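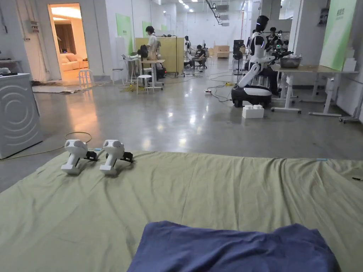

Blue cloth, green sheet.

How to Fold Soft, Wrinkled Laundry on a Covered Surface

Soft cotton is harder to fold than stiff cotton. It slides, it bunches, and the edges hide inside the pile. The method below works for T-shirts, hand towels and anything else of that size. You need a flat surface bigger than the item, a plain sheet to cover it, and clean hands.

Covering the surface

Use a bed, a low mattress or a large table. Lay a plain sheet over it and pull from the corners until the big creases are gone. Small wrinkles in the sheet don't matter. If it keeps moving, put a piece of painter's tape at each corner. Pick a color that contrasts with what you are folding, so you can find the edges.

A 100 percent cotton sheet grips better than a satin or polyester one. Mine is an old flat sheet from Surdu and it has been through the wash too many times to be good for anything else.

Finding an edge

Drop the item in the middle. Don't try to fold it from the heap. Feel along the outside for a hem or a seam, pinch it, and lift a few inches straight up. Let the rest hang and shake it gently. Then lay it down again, moving your hand away from the heap as you lower it. 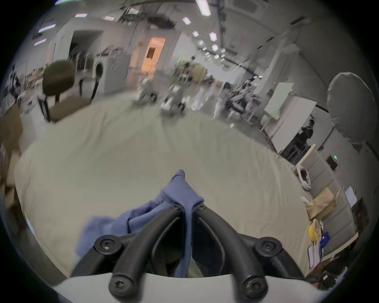 Duangjai Kaewkla wrote in to say that she starts with a corner and never with the middle of a hem, because the middle gives you a peak and two loose sides to chase. She also turns the sleeves out first if it is a shirt.

Both ways work. With a corner you will need to find the second one by running your thumb along the hem. Hold the two corners apart and the item opens up by itself.

Flattening

Lay the item down with the hem toward you. Smooth it with the flat of your hand from the center out to the sides. Check underneath for a flap that has folded back – this is the usual cause of a lump later on. Pull any diagonal crease out by tugging the two corners at either end of it.
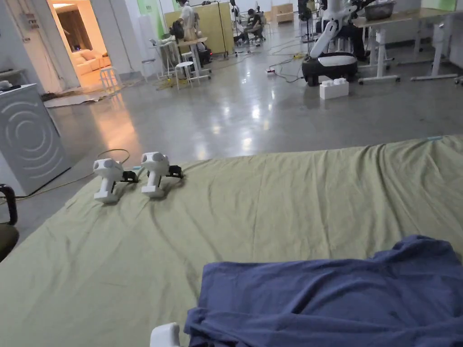
Once it lies flat, fold one long side in by a third and the other side over it. For a shirt, lay each sleeve back along the body as you go. Then bring the bottom up to the top in 2 folds. Press down with your palm and move it to the pile seam side down.

If the pile leans, turn every other item around. Thick hems stacked on the same side will tip it over.
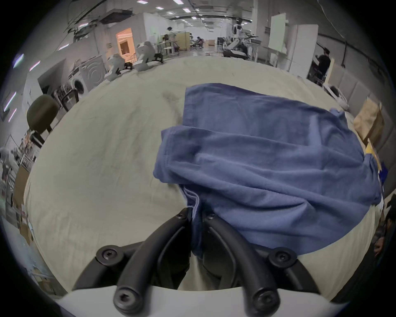 Lultura, June

I have added a note on thin fabrics after several readers asked. If the hem curls, hold it by the stitching and not by the edge. Fold it in half once before doing the thirds – it gives the cloth more body. Wash the cover sheet when it starts to show smudges, or they will end up on the light-colored clothes.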